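Anyone running the Flestenus kit at home? Worth $806?
Hobby Arms & Automation > Kits and Reviews

tapewormtony
I've been going back and forth on the Flestenus arm kit for weeks now. The Hodstead shop has it at 806 with the gripper and the wrist camera included, and 553 if you get the arm bare and bring your own gripper. I'd use it for sorting small parts on a bench in my garage, nothing fancy. Does anybody here own one? I mostly want to know how bad the setup is (I have zero patience for setup).

gristmill
Own one, love it! I've had mine since January and it took me one evening to put together, with a pizza break. The instructions are better than the old Zapata ones by a mile, and the calibration thing walks you through every joint. Get the full bundle. I went cheap on my first arm and ended up buying a gripper and a camera mount separately anyway, and then printing an adapter, and then printing it again...

noodlebracket
Going to be the grump in the thread. It's a fine arm but 806 is too much. The base clamp is flimsy and the cable for the camera is too short if you mount it anywhere but the front of the bench. The Zapata is uglier and it just keeps running. Mine has had the same gears for two years.

gristmill
@noodlebracket the clamp got changed! Mine is the newer one and it's solid. The cable, yeah, okay, I'll give you the cable.

tapewormtony
What about the wrist camera, is it any good? That's half the reason I'd pay for the bundle.

noodlebracket
It's okay. It hates glare. I had a lamp over my bench and the picture washed out every time the arm reached to the left.

pepper_and_solder
Bundle owner checking in. I'm somewhere in between you two. The arm itself is great for the money, the software is where I lose my temper. The Baltarora plug-in they push on you wanted a login every time I restarted, so I dropped it and went with the plain one that comes on the stick. Way happier now.

On the camera, I think it's better than noodlebracket makes it sound, but you do have to give it something to work with. My work surface is a dull grayish beige with faint seams in it, and I've put blue painter's tape down over part of it to mark out sections.

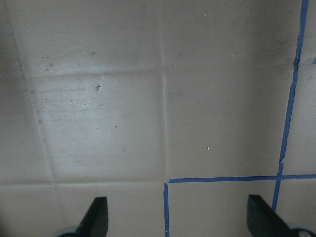
I do my practice runs at low speed first, 6 or 8 of them, before I trust it with parts I care about. The fingers are stiffer than I expected and they don't have much give, so go easy on the grip setting until you know what you're doing. I cracked a nice knob on a Tuesday night that way and I'm still mad about it.

gristmill
Painter's tape is the best accessory for any arm, I'll die on that hill. Peels up clean and you can move it when you change your mind.

noodlebracket
Fine, but tape doesn't fix glare. Move your lamp, Tony, whatever you buy. And I'd still take the bare arm at 553 and put the difference into a decent gripper.

tapewormtony
Okay, I'm leaning bundle, mostly for the one-evening setup. Does the Hodstead place take returns if the box has been opened?

pepper_and_solder
They took back my second power supply with the box open, no fuss. Not sure about a whole arm, I'd email them before you order.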